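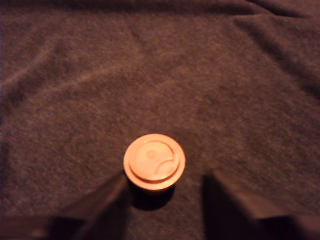 The peach cap between the two fingers, with a gap still open on the right.

For two weeks I believed my grasp planner had a bug. I want to write down what I found, partly for me and partly for the few people who use Tundell and have asked why the last release was late.

Tundell is my small tool for planning pick motions. It takes a mask of the object, fits a simple shape, and gives the arm a position and a closing width. Under it I run Bruler, the control loop, and the two talk over a socket. I started this in August with objects on a flat board, and there it was almost boring. Then I changed to soft cloth, and the planner began to close the fingers a little to one side of small upright things.

My first idea was calibration, so I did the hand-eye calibration again. I did it 4 times, to be exact, and the numbers were almost the same each time. My second idea was the delay between the camera and the controller. I logged 3000 control steps and compared the time stamps. The delay was there, but it was too small to explain the error, and the arm is standing still in that moment anyway.

The real cause was in the mask. A small cylinder has a bright top, and under it a dark body that goes into a dark shadow. On dark cloth my segmentation took the cap together with a part of the shadow, and the center of the mask moved toward the shadow side. The planner did exactly what I told it to do, with a wrong center. On the board I never noticed this, as the shadow there was weak and the threshold removed it.

What I changed in the code:

First, the planner does not use the center of the full mask any more. It fits an ellipse to the brightest connected region and takes the center from it. This works for a light cap. For a brown object with no light top it falls back to the old method, with a lower confidence, and the arm must then look again from a second position before it goes down.

Second, the table height is now local. Before, I fitted one plane to all depth points, and with a rumpled cloth this plane is a kind of average that exists nowhere. Now I take only the points in a small ring near the object. A fold can still fool it, but less.

Third, Bruler has a new check between "above object" and "close". If the distance from the object to the left finger and to the right finger is too different, it makes one small side correction. Only one - with more than one it started to swing left and right like it could not decide.

I replayed the old logs with the new version, 327 approaches, and looked through the bad ones by hand. The side error is much smaller now. Most of what is left are cases where the gripper hides the object from the camera, and this I cannot fix with a better ellipse.
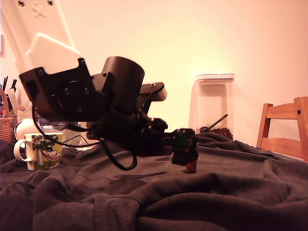
What is still open

The brown cylinder is the next problem. It is small, it stands on dark gray cloth, and the finger comes over it from above. I am trying to keep the last good estimate and trust it for a short time when the object disappears behind the finger. The code is in the branch called Vakgate, please do not use it for anything serious yet.

I also want to move the settings out of the Python files. At the moment the ring size is written in two places, and of course I changed only one of them and lost an evening.

The release with the first three changes is tagged Krajčí. If you update from an older version, delete the cached calibration file before the first start, the format is different now.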